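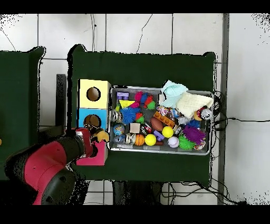 Como separar e guardar brinquedos pequenos com um tabuleiro e caixas de encaixe

Publicado em 1 de dezembro de 2021

Quem tem crianças em casa conhece o monte: blocos de construção, peluches pequenos, peças de encaixe e um ou outro pano que veio atrás. O método desta página usa um tabuleiro de metal com rebordo e caixas em forma de cubo com abertura no topo. Demora menos de meia hora e pode ser feito com as crianças.

O que é preciso

Um tabuleiro retangular com rebordo levantado. Os tabuleiros de forno servem bem, desde que não tenham gordura.
Caixas ou cubos com uma abertura em cima. Nós usamos 4, de cores diferentes.
Um saco de pano para o que vai para lavar.
Uma mesa desimpedida do lado em que se trabalha.
Um pano húmido e outro seco.

As caixas da Vusemer têm boas aberturas, mas as da Arai empilham melhor. Se preferir fazer as suas, use cartão grosso e corte o buraco com uma boca de copo como molde. Reforce o rebordo com fita de papel, porque é aí que o cartão cede primeiro.

Passo 1. Juntar tudo no tabuleiro

Despeje os brinquedos no tabuleiro, sem escolher. Pode ficar cheio, desde que nada passe muito acima do rebordo. Se houver mais do que cabe, faça duas rondas. Encostar o tabuleiro às caixas poupa caminho à mão, e as peças redondas deixam de fugir pela mesa.

Passo 2. Tirar os panos

Comece pelos tecidos. Um pano amarrotado ou uma peça de malha ocupa um canto inteiro e tapa o que está por baixo. Puxe-os para cima do rebordo, sacuda-os sobre o tabuleiro e só depois os ponha de lado. Na malha de ponto aberto ficam presas peças pequenas, por isso vale a pena passar a mão pelos dois lados.

Dobre os que estão limpos. Os outros vão para o saco.

Passo 3. Separar os peluches

Os bonecos de pelo vêm a seguir. Agrupe-os num lado do tabuleiro antes de os passar para a caixa. Verifique as costuras e os olhos. Um olho solto numa casa com bebés é motivo para o boneco ficar de fora até ser cosido.

Os peluches comprimem-se, e por isso podem ir para a caixa com a abertura mais pequena. Não os guarde húmidos.

Passo 4. Separar os blocos

Divida os blocos por forma ou por cor, mas escolha um só critério. Por forma, os triângulos ficam juntos, sejam amarelos ou roxos. Por cor, o triângulo amarelo vai com os outros amarelos. Com crianças até aos 4 anos, a cor costuma funcionar melhor. A partir daí, a forma ajuda mais na hora de construir.

Antes de encher a caixa, experimente a peça maior na abertura. Se entrar apertada, fica fora desse grupo.

Passo 5. Os brinquedos de textura irregular

Há sempre brinquedos rugosos, do género de uma esponja, que não são peluche nem bloco. Precisam de caixa própria, pois acumulam pó e largam migalhas em cima do resto. Escove-os a seco. Se forem laváveis, use água morna, esprema e deixe secar por completo, o que no inverno pode levar a noite toda.

Passo 6. Empilhar

Ponha em baixo a caixa mais pesada, normalmente a dos blocos, e por cima as leves. Com mais de três em altura, a pilha cai quando uma criança se apoia nela. As aberturas viradas para cima ficam tapadas pela caixa seguinte, exceto a última. Deixe nesse lugar os brinquedos que saem todos os dias.

Uma variante é pousar as caixas ligeiramente desencontradas, para que a abertura de baixo fique em parte livre. Dá para tirar peças sem desmontar a pilha, mas só é estável encostada a uma parede.

Passo 7. Limpar o tabuleiro

Passe o pano húmido e depois o seco, com atenção aos cantos. Um tabuleiro guardado com água ganha ferrugem no rebordo.

Manutenção

Repita uma vez por semana. Em agosto, com as crianças em casa, passamos a duas. Na ludoteca de Plundbridge, que tem 1673 brinquedos em inventário, segue-se o mesmo esquema com tabuleiros maiores e 11 caixas por mesa. As etiquetas são as de plástico da Linport, presas com cordel, já que as autocolantes descolam ao fim de poucas lavagens.

As peças sem par ficam num frasco até ao fim do mês. Depois disso seguem para doação ou para o cesto dos trabalhos manuais.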